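自動作業セル 点検チェックリスト(縫い作業・家事系・作業場系 共通) コメント記入版
Kendport棟 2021年4月19日 記入:パパダキス 急ぎで書いてるので誤字は勘弁

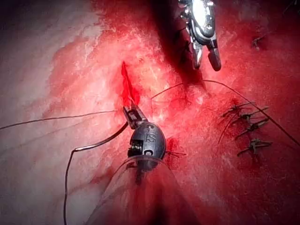
マルコス・クツコス:針が持てて糸が結べるなら、もう雑巾でも作業着のボタンでも任せていいんじゃないか。何でうちのセルは床のウエス一枚まともに拾えないんだ。点検表より先にそっちを聞きたい。

↑マルコスへ。気持ちはわかる。返事は下の各項目に混ぜて書いた。短く言うと、人がそばで見てる縫い作業と、無人で回す雑用は別の点検になる。だから表も分けた。

記入のしかた
○=可 △=条件つき可 ×=止める 空欄=見てない
空欄を○とみなさないこと。前回それで揉めた。
コメントは消さない。追記で。名前を頭につける。

A.始める前(全セル共通)

A-1 非常停止 押して止まるか
縫い ○
たたみ ○
棚 ○
床 △
コメント パパダキス:床セルのボタン、台車の陰になってて手が届きにくい。台車どけたら届く。どけた状態で○にするのは変なので△のまま。
コメント ニコライディス:台車の置き場を黄色テープで囲っておきます。
コメント パパダキス:テープ貼ったの確認。でもその日の夕方にはもう箱が乗ってた。△継続。

A-2 再起動時に勝手に動き出さないか
縫い ○
たたみ ○
棚 ×
床 ○
コメント カツァロス:棚セル、電源戻すと原点まで一気に戻る。途中に手があったら当たる速さ。Raptisの制御盤の設定だと思う。触れる人がいないので止めてある。
コメント クツコス:設定変えた。原点復帰は手動許可に。再点検たのむ。
コメント パパダキス:再点検まだ。×のまま。動かさないで。

A-3 柵・カバー・扉スイッチ
縫い 柵なし(人がつく運用)
たたみ ○
棚 ○
床 ○
コメント キエウ:縫いだけ柵なしなのは書面にあるんでしょうか。
コメント パパダキス:ある。緑のファイルの後ろの方。操作者が操作卓についてる間だけ、という条件。席を立つなら駆動切る。

A-4 床のコード、エアホース
全部 ○
コメント カツァロス:ホースの継手から音。漏れは小さい。次の休みに交換。

B.縫いセル

B-1 針の員数 作業前と作業後で一致
○
コメント キエウ:前後とも一致。記録紙に署名2名。
コメント パパダキス:署名2名のうち一人は必ず作業してない方の人で。自分で数えて自分で署名、は無しで。

B-2 針の持ち替え中に落としたときの手順が貼ってあるか
△
コメント キエウ:貼ってあるけど字が小さいです。操作卓から読めません。
コメント ニコライディス:拡大して貼り直し。
コメント キエウ:読めるようになりました。ただ磁石棒がいつもの場所にないです。
コメント クツコス:借りてた。戻した。すまん。

B-3 糸の取り回し
△
コメント パパダキス:糸が長いまま左右に渡ってると、次の一針で先端が糸を踏む。写真みたいに長い糸が上側の器具の下を横切ってるとき、操作者は避けて動かせる。自動運転だとそこを見てない。糸の位置を見て道を変えるところまでできてない以上、自動は×、手動は○、間をとって△。
コメント クツコス:間をとるのは点検としてどうなんだ。
コメント パパダキス:ごもっとも。自動× 手動○ と二段で書くことにする。様式は次回直す。

B-4 結び目の確認
手動○ 自動×
コメント キエウ:並んだ結び目を目で見て、端の長さと緩みを記録。縫ってないところが残ってるうちは終わりの印をつけない、というルールも守れてます。
コメント ニコライディス:自動の方は結びの締め具合がわかっていません。張力の値は出るんですが、値が出てるのと締まってるのは別でした。結んだあと引いて確かめる動作が入っていません。
コメント クツコス:人間だって結んだらちょっと引くもんな。
コメント ニコライディス:それです。そのちょっと引く、を仕様に書けなくて止まってます。

B-5 器具先端 傷、がた、摩耗
○
コメント カツァロス:表面の擦れあり。使用に差し支えなし。開閉よし。先端の合わせ面、光にかざして隙間なし。
コメント カツァロス:手首のワイヤーは目視だけ。ほつれなし。巻きの奥までは見えないから動作回数で管理。交換は3000回と決めてある。いま443回。余裕。
コメント パパダキス:回数は両手別々に数えてる?
コメント カツァロス:別々。443は下側の方。上側は台帳見て。

B-6 透明スリーブ
○
コメント カツァロス:割れなし、曇りなし。
コメント クツコス:これ外してもいいか。見にくい。
コメント カツァロス:だめ。

B-7 照明の反射
△
コメント キエウ:上側の器具の胴が白く飛びます。目で見てる分には慣れますが、画像で位置を取るほうは胴の輪郭を見失ってました。
コメント ニコライディス:照明の角度を変えると今度は影が出ます。影を物だと思って避けようとする動きも出ました。
コメント パパダキス:家の台所なんて照明も窓もバラバラなんだから、一つの灯りで迷ってたら家事はまだ先。マルコスへの返事その一。

B-8 ワーク表面の清掃、終わったあと
△
コメント キエウ:赤いのが台の縁に残りやすいです。拭き取りは人の手。
コメント クツコス:拭くのこそ機械にやらせたい。
コメント パパダキス:拭き作業は床セルのD-3参照。

C.たたみセル(タオル、作業着)

C-1 つかみ損ね時の挙動
○
コメント ニコライディス:三回失敗で止まって呼び出し。呼び出し音が小さいので誰も気づかず、昼休みまるごと止まってました。安全側なので○。
コメント クツコス:仕事としては×だな。
コメント ニコライディス:はい。

C-2 袖、ひもの巻き込み
×
コメント カツァロス:作業着の腰ひもがローラーに入る。二回見た。ひも付きは人が先に分けること。
コメント パパダキス:分けるのに人がつくなら、そのままたたんだ方が早いという声あり。私もそう思う。Ekemdenの展示で見たのはタオルだけ、同じ色、同じ大きさ、しわなし。うちの洗濯物はそうじゃない。

C-3 ポケットの中身
×
コメント キエウ:六角レンチが入ったまま流れました。検知なし。
コメント カツァロス:レンチは俺の。反省。
コメント パパダキス:返却済み。でも項目としては×。ライターだったら笑えない。

C-4 たたみ上がりの積み方
△
コメント ニコライディス:低いうちはきれい。高くなると傾きます。高さの上限を機械側に持たせました。上限で止まって人が運ぶ。
コメント クツコス:運ぶの忘れるとまた止まるやつ。

D.床・棚セル

D-1 ウエス拾い
△
コメント ニコライディス:平らに落ちてると拾えない、丸まってると拾えます。油を吸って黒いのが黒い床にあると見つけません。
コメント クツコス:わざと丸めて捨てるようにしたら成功率上がった。
コメント パパダキス:それは人間が仕事を覚えただけ。成功率の欄には入れないで。

D-2 人の足元への接近
○
コメント カツァロス:足の手前で止まる。しゃがんで手をついた場合も止まった。安全靴の色を変えても同じ。
コメント キエウ:後ろ向きに歩いて近づいた場合も確認しました。止まります。

D-3 拭き作業
×
コメント ニコライディス:水なら可。油だと広げます。拭いた後を見て「まだ汚れてる」と判断して同じ布でまた拭くので、どんどん広がる。布を替える判断がない。
コメント クツコス:新人と同じだ。
コメント ニコライディス:新人は一日で直ります。
コメント パパダキス:拭いた直後の床、滑る。実施するなら立入札を出す。札が倒れてても機械は気にせず通るので、札は壁に掛けるタイプで。

D-4 棚への戻し
A-2が×のため未実施
コメント パパダキス:空欄にしないで理由を書いた。こういう書き方でお願い。
コメント クツコス:再点検はいつだ。
コメント パパダキス:カツァロスさんとキエウさんの手が空いたとき。二人そろわないとやらない。

D-5 ガラス容器、刃物
対象外
コメント キエウ:対象外ですが、カッターが一本、拾い対象の箱に混じっていました。刃は収納状態。
コメント パパダキス:箱に「刃物いれるな」と書いた。太字で。

E.自動にしてよい作業の線引き(安全上の判断、暫定)

まとめて聞かれるのでここに。性能の話じゃなくて、止めずに回していいかどうかの話。

縫い 自動運転は不可。操作者がいる間の補助は可。
タオルたたみ 可。無人は不可。
作業着たたみ 不可。
ウエス拾い 可、通路に人がいない時間のみ。
拭き 水のみ、札を出して可。
棚戻し 停止中。

コメント クツコス:縫いが一番難しそうに見えて、操作は一番うまくいってる。タオルより下なのが納得いかん。
コメント パパダキス:縫いは人の目と手がずっとつながってる。器具が細かく動くのは立派。でも次にどこへ刺すか、どれくらい引くかは操作卓の人が決めてる。そこを抜いたら残るのはよく動く手だけで、ウエスを拾えないうちのセルと頭の方は変わらない。返事その二。
コメント ニコライディス:逆にタオルは、間違えてもタオルがぐちゃっとなるだけなので。間違いの値段が安いものから任せる、という順番だと思っています。
コメント カツァロス:値段が安くてもローラーに指入ったら同じだぞ。
コメント ニコライディス:はい、C-2は×のままで。
コメント キエウ:家のほうはどうでしょう。母に、いつになったら皿を洗ってくれる機械が来るのと聞かれます。
コメント クツコス:食洗機がある。
コメント キエウ:食洗機に入れてくれる機械、だそうです。
コメント パパダキス:D-5対象外。コップと包丁がある時点でこの表だと×。

F.記録・連絡

F-1 前回(11月)指摘の処置
床セルのタイヤ交換 済
縫いセル操作卓の椅子、ロック不良 済
たたみセル呼び出し音 未 → C-1参照
棚セル荷重の表示 済、ただし札が裏返しになってた。直した
コメント カツァロス:椅子はまた緩んできてる。座ると少し回る。縫いの途中で回られると困るので週内にもう一回見る。

F-2 外部業者
コメント ニコライディス:Kallardから見積もり。拭き用の布交換ユニット。置く場所がない。図面だけもらっておきます。
コメント パパダキス:つけるならA-1からやり直しね。非常停止の範囲も変わるはず。

F-3 教育
コメント キエウ:縫いセルの針の員数手順、新しい版で読み合わせしました。読み合わせ記録はファイルの先頭。
コメント パパダキス:「作業前に数える」が「作業前に教える」になってた。直して差し替えて。どっちも大事だけど。
コメント キエウ:差し替えました。古い版は破棄済み。

F-4 未処置のもの(次回までに)
棚セル原点復帰の再点検
床セル非常停止前の置き場、箱を置いた人は名乗ること
呼び出し音、ブザー増設かランプか決める
縫いセルの点検欄を手動と自動に分ける
ホース継手交換
ひも付き作業着の仕分け箱、ふたつきの物を手配

コメント クツコス:箱は俺です。
コメント パパダキス:どけてくれたらそれでいい。どけたらA-1に追記よろしく。
コメント クツコス:どけた。追記は後でやる、いま手が油。
コメント カツァロス:さっき見た。台車は枠の中、箱なし。ボタン押して停止確認。A-1の床、次回用紙から○で始めてよし。この紙は△のまま残す。

次回点検の用紙は棚の右端。鉛筆書き不可。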